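Trimwood Disassembly Kit
README and data card for evaluation units
Last revised September 22, 2021

Summary

The Trimwood kit is a bench-mounted arm, gripper and wrist camera package sold by Skokix for the teardown of office desktop computers. It ships with recording software (Koo) and a set of sample episodes. This file covers the evaluation unit, the sample data and the known problems. It does not replace the installation manual, which has the wiring diagrams and the floor anchoring requirements.

The kit is meant for shops that already take computers apart by hand and want one arm working alongside a technician. It is not a closed cell. A person stands at the bench for the whole job and does the steps the arm cannot do.

What is in the crate

Arm and base plate
Two-finger gripper, black, with spare finger pair
Wrist camera with bracket and 6 ft cable
Fiteck controller box
Foot pedal (pause and resume)
Koo software on USB drive, with license file
Sample episodes, same drive, folder "teardown_eval"

The chassis clamp is a separate line item. Quotes issued before September list it as included; those quotes are still honored.

Task coverage

Supported in this release:
- lifting out a drive after its latch is released
- pulling flat data cables at the drive end
- holding a bracket steady while the technician works
- moving loose parts to a sorting tray

Left to the technician:
- all screws
- processor socket levers
- power supply removal
- any connector with a side clip under a cable bundle
- side panel removal on towers with a keyed lock

Power supplies are to be taken out whole. The arm must not be used to open one.

Sample episodes

The folder holds 290 episodes. Each one covers a single step of a teardown, such as one cable or one bracket. Of these, 200 are marked "train" and 80 are marked "check" in the index file. The remainder are marked "hold" and contain steps where the technician pressed the pedal before the step was finished. They are kept so that users can test pause handling.

Fields per episode:

episode_id: text, unique within the folder
step: text, from the step list in steps.txt
wrist_video: color video from the wrist camera
joint_log: joint positions with time stamps
grip_log: finger opening and motor current
pedal_log: pause and resume events
result: done, partial or stopped
note: free text from the technician, often blank

Video and logs share one clock. If a log is shorter than its video, trust the log; the recorder closes the video file last.

Recording conditions

Chassis were open, unplugged and lying on their side. Boards, drives and power supplies may be present or missing depending on the step. Light came from a fixed overhead panel. Hands appear in many episodes and were not masked. Faces are out of view of the wrist camera in normal use, but users recording their own data should check this against their bench height.

Known problems

1. Ribbed and polished sheet metal throws bright stripes into the wrist video. Exposure should be locked before recording. Auto exposure is on by default and is turned off under Camera, Settings, Manual.

2. The fingers cover part of the lower view when the gripper is close to the work. Models trained only on the wrist camera tend to lose small connectors in the last part of an approach. A second fixed camera is supported by Koo but not supplied.

3. Black cables over dark heatsinks are often missed by the stock cable finder. The threshold in cable.cfg can be lowered, at the cost of more false hits on board edges.

4. The grip_log resets to zero after a controller restart. Re-run the grip calibration before the next episode.

5. Episodes recorded with firmware older than the current Fiteck release store joint angles in degrees. Newer ones use radians. The converter script checks the header and handles both.

Setup

Bolt the base plate down first. Connect the controller, then the arm, then the camera. Start Koo and wait for all three status lights to turn green. Run the grip calibration with the fingers empty. Clamp the chassis so that the open side faces up and the nearest wall is clear of the elbow by at least a hand's width.

Test the pedal before each shift. Pausing holds the arm in place under power. It does not cut power, and the red stop button on the controller is the only control that does.

License

Sample episodes may be used for in-house testing and training during the evaluation period and after purchase. Redistribution needs written permission from Skokix. The converter script may be copied freely.
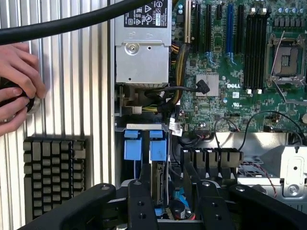
Can the kit be used on laptops?

The current release supports desktop chassis only. The clamp does not hold a laptop shell securely, and the step list has no laptop steps.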